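About Skirna

Skirna is the training and maintenance workshop of the Szabó technical school. Under the direction of Benedek Takács, it looks after the handling cell on which 63 students learn each year.

The cell receives a full service every October and a short check after every 100 hours of running. Staff tighten the gripper bolts, clean the finger faces and set the home position again – always with the power locked off. Students work in pairs and sign the Brirum logbook, now at entry 103.

Before the cell is released for lessons, its grip settings are checked on everyday items. 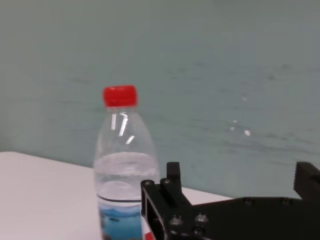
The gripper beside a water bottle on the cell table.

Visits may be arranged through the school office.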